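Sim-only training for two-arm stacking: worth it or not?
Forum: Manipulation and Grasping
Started October 2018

skindel_rob
Long post, sorry! We've been trying a thing in our group that I'm pretty excited about and I want people to poke holes in it. The job is stacking small cardboard boxes on a mini pallet with two arms on one table. Everything is trained in simulation. The twist is that we stopped randomizing everything at once. Colors and textures stay put, and the only things that vary are where the clutter sits and how far each box is twisted on the stack. We call it the Skindelcombe schedule, after the village where we hashed it out.

Out of 132 test episodes in sim, the old "randomize the lot" policy dropped or toppled the stack in 22. The new one did it in 16. Same network, same training time.

tapered_link
Nice, but 22 down to 16 is not a big gap on 132 tries. How many seeds?

skindel_rob
Only 2 so far, so fair point. The ordering held in both, though, and the failures look different, which is the part I like. The old policy tended to clip the stack on the way down. The new one gets the fingers around the box and then sometimes lets go too early.

fitz_and_starts
Can you show a setup? "Clutter" means anything from one pencil to a junk drawer.

skindel_rob
Sure! Short list of what matters in it:

1. The stack. The boxes are plain brown with some dark printing, and the top one goes on a bit off from the ones under it. That twist is one of the two things we vary. In this one the left arm has its blue fingers down over the top box and the right arm is up out of the way.

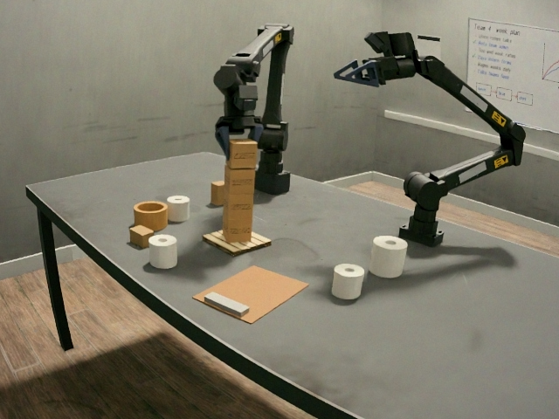
2. The clutter. White rolls, a ring like a wide roll of tape, a couple of loose boxes, a flat piece of cardboard with a bar lying on it. Positions get reshuffled every episode.

3. The room. Scuffed table, wood floor, whiteboard, all fixed. Rosalba Vitale in our group built it and she put way more love into it than the policy will ever notice — I keep reading the whiteboard instead of watching the arms.

tapered_link
Number 3 is where I get off the bus. If the room never changes, the policy can lean on it. Move the camera a hair and see what happens. We had a project called Morska that looked great until February, when we changed the wall color and it fell apart.

skindel_rob
We crop to the table before anything goes into the network, but yeah, you still get bits of background. Wall color is an easy test. I'll run it!

ovusow_fan
Disagree with tapered_link a little. Full randomization has its own cost. On Ovusow we spent nearly all our training budget teaching the thing to ignore purple tables it was never going to meet. I'd take a fixed room and a few real images at the end.

tapered_link
Sure, if you have the real images. He says everything is sim.

fitz_and_starts
What does the second arm do while the first one is placing? If it just waits, call it one-arm stacking with a spectator.

skindel_rob
Ha, ok. It has its own turns, and the policy decides which arm goes. The Fitzgerald baseline forces them to alternate, and that was slower for us because half the boxes end up on the wrong side for whoever's turn it is. Letting it choose is my favorite part of the whole project. I didn't put it up front because I don't have a clean comparison yet.

ovusow_fan
Put that up front! I care about that a lot more than the textures.

tapered_link
Agreed on that one. Still want more seeds and the wall test before I believe the schedule.

skindel_rob
Both are queued. I'll post the numbers in this thread, good or bad, plus the twist ranges if anybody wants to try them on their own setup.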